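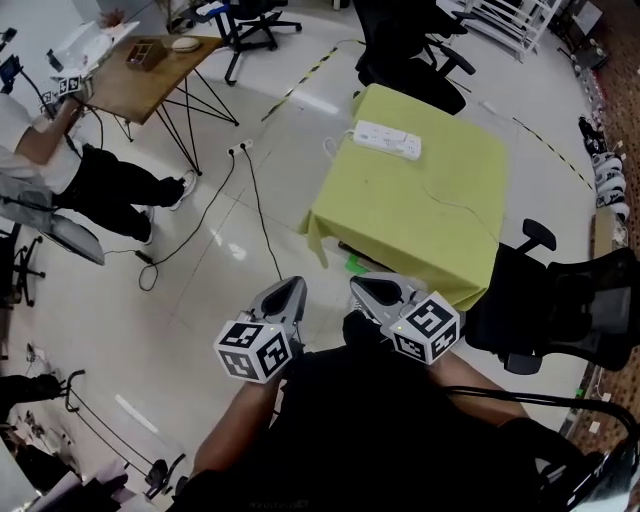 How to clean and sort animal bone from a dig

Animal bone is the commonest find on most sites and the one most often spoiled after it comes out of the ground. The steps below are the ones we use on the Tedley bone, which comes mainly from a ditch and two rubbish pits. They will suit any dry site with neutral or chalky soil. Waterlogged bone needs different handling and should stay wet until a conservator has seen it.

What you need

Washing-up bowls, two per person
Soft toothbrushes and a few wooden cocktail sticks
A sieve with a fine mesh
Trays lined with newspaper
Perforated plastic bags
Waterproof labels and a permanent pen
Kitchen scales that read to one gram

Step 1: Set aside anything that may be sampled

Do this before any water is run. If the project may pay for DNA or radiocarbon work, pick out the candidates while they are still dirty. The petrous bone, a dense lump at the base of the skull around the inner ear, is the first choice for DNA. Whole teeth still in the jaw come next. Handle these with clean nitrile gloves, wrap them in foil, bag them singly and keep them cool. Do not wash them and do not write on them.

Step 2: Wash one context at a time

Empty one bag into one tray and keep its label with it. Use cold or lukewarm water with nothing added. Hold the bone just under the surface and brush along its length. Do not scrub the ends, where the outer layer is thin. Leave cut marks alone except for a light rinse, and never pick at them with a stick.

Soft or flaking bone should not go in the bowl at all. Dry brush it and make a note on the bag.

Tip the dirty water through the sieve. Loose teeth, fish bone and the small foot bones of sheep turn up there, and they go back with their own context.

Step 3: Dry slowly

Spread the bone in a single layer out of direct sun and away from radiators. Small pieces take two days. Large cattle and horse bones can take a week, and the inside dries last. Bone bagged too early grows mould. Turn everything once a day and change the newspaper when it is soaked. 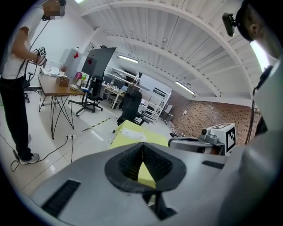
Standing beside the desk.

Step 4: Do a first sort

Make three piles: pieces you can name to a part of the body, pieces you can only call large or medium mammal, and scraps. Keep birds and fish separate from the start.

Horse and cattle get mixed up most often. Horse cheek teeth are tall and squarish, with complicated folds of enamel. Cattle cheek teeth have crescent shapes on the chewing surface. A horse has one main bone in the lower leg above the hoof, with a thin splint on each side. In cattle the same bone has a double end, with a groove down the front.

Do not try to split horse, donkey and mule at this stage. Write "equid" and leave it for the specialist. Sheep and goat can go down as "sheep/goat" in the same way.

Step 5: Count, weigh and record

Count fresh breaks that join as one piece. Weigh each pile and enter it against the context number. At the end of May our sheet stood at 3,973 pieces, of which 946 could be named to species or to a group such as equid. The largest single context held 575.

Step 6: Bag and box

Use perforated bags with one label inside and the same details written on the outside. Put heavy bones at the bottom of the box and skulls in a box of their own. We stop at 200 bags to a shelf bay so that the lists stay short enough to check.

Queries about the recording sheet should go to Anastasia Kokkinos, who also keeps the list of unwashed samples.

Last updated 4th December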